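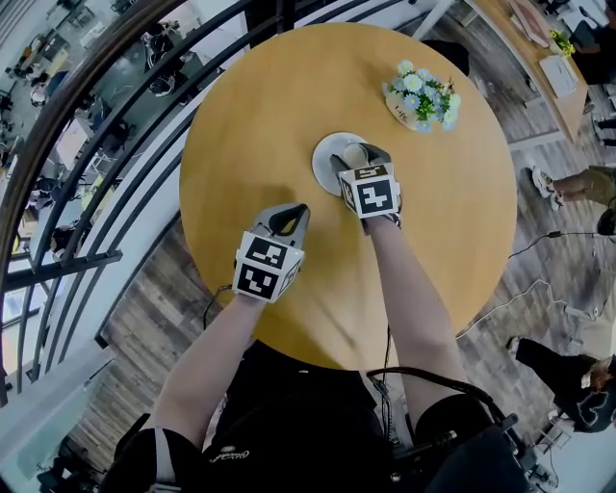 *A cup and saucer on a round wooden table, with artificial flowers in a white pot.*

# Slow Weight

The floor of the former grain store at Wevier was rated for 300 kilograms per square meter. Fasil Ayele's new installation, *Load Register*, has been designed to that number, and most of its visible decisions follow from it.

The work consists of nine suspended plaster slabs, each cast against a different section of the building's interior wall. The slabs hang from steel cable at heights between knee and shoulder. Under each is a shallow tray of dry clay powder. Plaster continues to shed fine material for months after casting, and the trays collect it. At the end of each week the powder is leveled with a straight edge, and the depth is written in pencil on the wall behind.

Ayele trained as a surveyor before he turned to sculpture, and the pencil figures are set out as a surveyor would set them out, in columns, with corrections struck through once and left legible. Visitors tend to read the wall before they look at the slabs. Ayele has no objection to this. "The column is the same age as the object," he told me. "It was started the morning the object went up."

The hanging system took longer to settle than the casting. Each slab weighs 86 kilograms, and the original plan called for a single cable per slab, fixed to the roof timbers. Tests in February showed that a single line allowed the plaster to rotate whenever the loading door was opened. The final version uses two lines joined by a spreader bar. A small amount of swing remains, and it can be heard – the shackles click against the bar at irregular intervals.

Halima Onyeka, who curated the exhibition, has kept the supporting material short. There is one printed sheet, with a plan of the room and a list of mixes. The plaster was supplied in two grades, and the list records which slab received which. Slabs four and seven, made with the coarser grade, have shed the most. Their lower edges have already lost the clean arris left by the mold.

In the smaller upstairs room Onyeka has placed an earlier piece, *Trinetti*, named after the street where Ayele once rented a studio. It is a set of 196 index cards, each carrying a rubbing of a single brick. The cards are pinned in the order of the wall they came from, with gaps where bricks were missing. The wall was later demolished. The piece is quieter than the work downstairs and better resolved. Its limits were fixed before it began, whereas *Load Register* must be stopped by someone, and the sheet gives no rule for stopping.

That omission is the main weakness of the new work. The trays will hold far more powder than the slabs can produce during the run, so the measurements will end when the lease ends. Onyeka regards the closing date as a condition of the site, equal to the floor rating. I was less convinced. The floor rating shaped the mass, number and spacing of the slabs. The closing date has shaped nothing that can be seen in the room.

The lighting is daylight only. On overcast afternoons the far slabs lose their surface detail and read as flat gray panels, and the wall figures behind them become hard to make out. Morning visits are preferable. Low sun from the loading side picks up the impressions of old nail heads and, on slab two, a strip of torn sacking that came away with the mold and was left in place.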